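The Second Life of the Church Hall

By Kirsty Wainwright

Thursday, quarter to seven, and the parking lot in Haworth is already full. Trucks mostly. A minivan with a cello in the back. Somebody has propped the side door open with a hymnal, which I'm told is fine, it's an old one.

The hall went up to serve a congregation that no longer exists. The last service was in March, four years back. After that the building sat. Roof leaked over the kitchen, the boiler quit, and a developer from Skuserwood came by twice with a tape measure. Then the town bought it, cheap, and had no idea what to do with it.

What it did, in the end, was rent it out by the hour. To anybody. That was more or less the whole plan.

Ryszard Nowicki runs the bookings off a paper calendar and a phone with a cracked screen. He used to drive a delivery route. "Same job," he told me. "Everybody wants the ten o'clock." An hour in the main room costs $21. The small room is $15, and you bring your own chairs if there's a wedding on, because the wedding takes all the chairs.

Last year the hall logged 1,091 bookings. Nowicki showed me the total, written in red pen on the inside of the back cover. Tap class. Tax help. A seed swap. Two rival chess clubs, one of which split off from the other over the matter of clocks. A Portuguese choir that drives in from Prakness and sings so loud the tax help had to move to Mondays.

It isn't only Haworth. Small towns all over are stuck with these buildings, big plain rooms with a stage at one end and a kitchen hatch at the other. Granges, union halls, lodges. Too large to heat and too ugly to save, people used to say. Now there's a waiting list. Coffee shops close at four. Libraries cut their evenings. Schools want insurance papers as thick as a phone book. So where do you go at seven at night with a dozen people and a bag of clarinets?
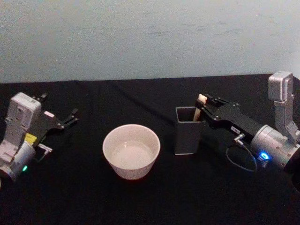 Macarena Godoy has strong feelings about walls. She's an architect, works out of a storefront in Prakness, and has refitted over 30 halls like this one. Her first rule is leave the paint alone as long as you can stand it. New owners always want to redecorate before they fix the drains, she says, and the money's gone by summer. A pale blue-gray wall with faint scuffs on it hurts no one. Her second rule is storage, and she'll talk about storage for as long as you let her. Closets with locks. One per group. The fights are never about rent, they're about who moved the urn.

Heat is the other thing. Haworth put in electric panels from a firm called Prirkorel, ceiling mounted, on a timer. They click. The choir hates the click. But the old boiler ate money all winter even when the place was dark, and the panels only run when there's bodies in the room. Godoy likes them. Nowicki likes the bill.

Not everyone is happy, mind you. Keith Lambert lives across the road and has lived there since before the stoplight. He keeps a list of nights when the lot emptied after eleven. He read me some of it. He's not against the hall, he was married in it, he just wants the doors shut softer and the drummers to load out the back. Reasonable, I thought. Nowicki thought so too, and there's now a sign by the door, hand lettered, that says QUITE PLEASE. Nobody has fixed it.

Malcolm Staniforth chairs the older of the chess clubs and came in early to set up. Before the hall they met in a diner booth, then a different diner, then his garage until the first frost. He lost about half the members in the garage. They've come back, plus some kids. He pointed out a boy of maybe nine who'd just taken his queen and was trying not too look pleased.

The money is thin. Rent covers the lights, the heat, the insurance, and Nowicki's hours, or most of his hours. It doesn't cover a roof. The patch over the kitchen is a patch. The town votes on a repair bond this fall and I heard three different guesses on how that goes, all of them from people stacking chairs.

By nine thirty tap class is out and the floor's being swept. Staniforth is hunting for a missing bishop under the radiator that no longer works. Nowicki's phone goes. Somebody wants the ten o'clock on Saturday.

He's got the small room, he tells them. Bring chairs.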